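Reading time: 3 min

Subject: Re: Thursday visit to Mathur - how did it go?

Hi all,

Answers to Pushpa's questions first, then the rest.

Pushpa Rawat wrote:

> I couldn't get away from work on Thursday, so could someone who
> went to the demonstration at Mathur write it up for the list?
> I'd like to know three things. Did they run the arm live or only
> show slides? Is the gripper the Fundari one we talked about in
> December, or something they built themselves? And would they have
> us back with a bigger group? I have 7 names from the Porley side
> who want to go, and I need to tell them something.
>
> Pushpa

They ran it live. There were slides too, but only for the first ten minutes or so, and the rest of the time we stood at the rail and watched. The gripper is the Fundari, two fingers, with their own pads glued on. They will have us back, but they want 7 people at most per group, so Pushpa's list would fill one visit by itself.

The demonstration started at 2 p.m. in the long room behind the front office. The task was to pick up one small part, carry it across the bench and set it down in a tray. They had planned 100 picks and stopped at 30 when the questions started running over. The arm dropped two of those 30. The operator wrote both down on a sheet and went on to the next one without resetting anything, and I was glad to see that. At the last place I visited they restarted the whole run every time something fell.

The software is called Prarnemness. It takes the feed from a small camera at the wrist and uses that to line up the fingers. They had the feed up on a monitor next to the bench, and I spent more time looking at that than at the arm. When the arm travels between stations the background smears quite a bit, while the fingers stay where they are in the view. I asked if the smearing matters. The answer was that Prarnemness ignores the feed during travel and only starts using it again once the arm has slowed down.

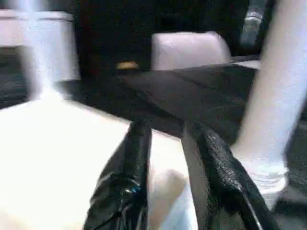 View from the wrist camera, with both gripper fingers at the bottom.

The other thing I asked about was glare. A large white surface on the left comes out almost completely blown out in that view, and you lose nearly all detail on it. They know about this. Turning the exposure down fixes the white area but then the black fingers get hard to make out against anything dark, so for now they have left it alone. Someone in our group suggested a gray mat. They said they had one on order.

Pad wear came up as well. They change the pads when the drops start to go up, and do not keep to a fixed schedule. I would have liked a number there but they did not have one to give. If anybody at Porley has kept records on this, please post them, as Mathur said they would like to compare.

A few practical points for whoever goes next:

Park on the side street. The front lot is for deliveries and they do ask you to move.

Closed shoes are required - one of us had to borrow a pair.

It is loud near the compressor end, so stand at the other end if you want to hear the operator.

Pushpa, if you send me your list I will pass it on to Mathur and ask which afternoons they have open. They prefer to hear from one person on our side, and I already have the contact.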